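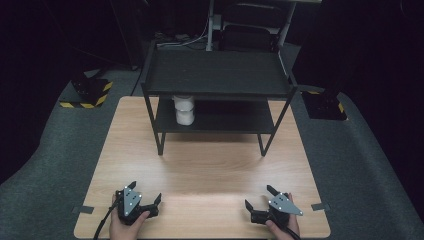 Two hand-held grippers with tracking plates at a table fitted with a two-tier shelf unit.

Plandari is a method for teaching two-armed robots to handle household objects from demonstrations given by people. Demonstrations are made with a pair of hand-held grippers, so no robot is needed while they are being collected. The name is also used for the set of recordings released with the method, which contains 300 demonstrations across seven tasks.

Method

The demonstrator holds one gripper in each hand and performs the task at normal speed. Each gripper has two black fingers and carries a grey plate marked with white dots, from which its position and orientation are worked out. A separate program, Tendine, lines up the movement data with the video and discards any stretch in which a plate is lost from view for more than 25 frames.

Video is recorded from two kinds of viewpoint. A head-level camera takes in the table, the objects and both hands, while a camera on the gripper looks out between the fingers at whatever is being approached.
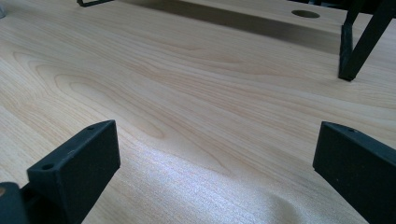

Close views of this sort matter most in the last few centimetres of a reach, when the head-level camera may have its line of sight blocked by a shelf or by the demonstrator's own hands. They are less useful over bare tabletop, where glare and repeating wood grain offer little to judge distance by. The policy is therefore trained on both streams together.

Results

In the original trials, the policy was run on Ding, a fixed two-armed robot, with 40 attempts at each task. Taking cups from a lower shelf was the weakest task – most failures came from a finger striking the shelf above. Adding demonstrations that began from awkward starting positions reduced these collisions but did not remove them.

Limitations

The plates must stay visible to the tracking system, which rules out work deep inside cupboards. The method also records no measure of grip force. A later variant, Plorkier, adds force sensing at the fingers but uses the same plates and file layout.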